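# Chapter 2: Where a Household's Energy Goes

Before a country can decide how much clean power to build, it has to know what the power is for. In most cold-climate homes the largest share goes to heat. Lighting, cooking and appliances come after it.

This chapter follows the town of Weltthorpe, where 400 homes share one heating network run by Draris. Izzati Wuisan's survey of the network is used throughout. Readers should know the terms *load*, *demand* and *heat loss* from Chapter 1. 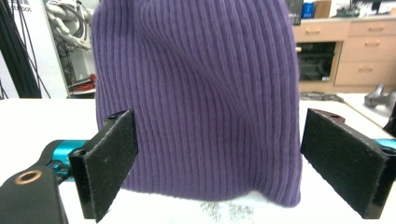
Purple ribbed knit
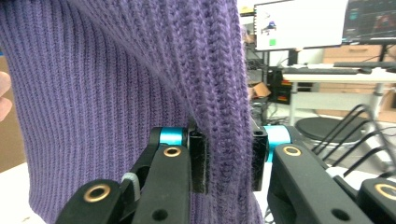 Heat loss depends on the surface area of a building, the insulation in its walls, and the difference between indoor and outdoor temperature. Insulation works mostly by holding air still. Knitwear does the same job on a smaller scale: the grooves between the ribs of purple knit hold air, and a fold in the fabric adds another layer. Mineral wool in a wall cavity follows the same rule.

In April the Draris plant sent out water at 90 degrees Celsius. Section 2.1 explains how to find the load from this figure and the flow rate. Section 2.2 looks at 28 homes that were insulated first, and at how their demand changed.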